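Ticket 1513 - Picking cell, Duvencombe
Status: open, waiting on parts
Priority: high (arm stopped)

Monday, 07:40
Arm halted on the second pick of the shift with a grip force fault. Cleared it, homed the arm, ran it again and got the same thing at the same bin. Good news first: the new stop logic from Golier worked a treat! The arm froze where it was and held its part, with no drift at all. Last winter it would have flung the thing across the bench.

08:15
Pulled the log from the Brandão controller. There are 49 grip retries since Friday's late shift and nearly all of them are on the bracket bin. The knob and handle bins hardly show up. I love it when a log points this plainly at one spot.

08:50
Put the speed down to 500 in the settings and watched a slow run from outside the guard. The fingers go in at the taught angle, touch something before they reach the part, and the force reading jumps. Fault follows straight after. The brackets are in a jumbled pile and the height check only looks at the middle of the bin, so anything standing up at the side gets missed.

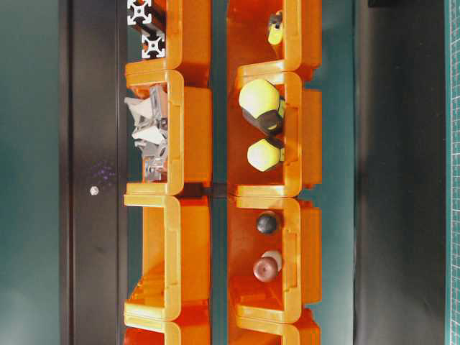 Reply from Clultstead, 09:20
We had this in March with the same fingers. Before you touch the height check, have a look at the left finger pad. Ours had worked slack on its pin and the force reading was wrong by then, even on a clear pick. Please lock off the air first, as the fingers can still close with the arm stopped.

09:55
Great shout, thank you! Air locked off and tagged, pads checked. The left one rocks on its pin and the right one is solid. So I think we have 2 faults stacked up: a slack pad, and a height check that can't see the sides of the bin.

10:30
Pad and pin ordered. Cell stays locked off until they're fitted. I've written a wider height check that takes in the side walls - not loaded yet, want to try it at slow speed with the new pad on. Bracket bin to be filled flat until then, please, both shifts.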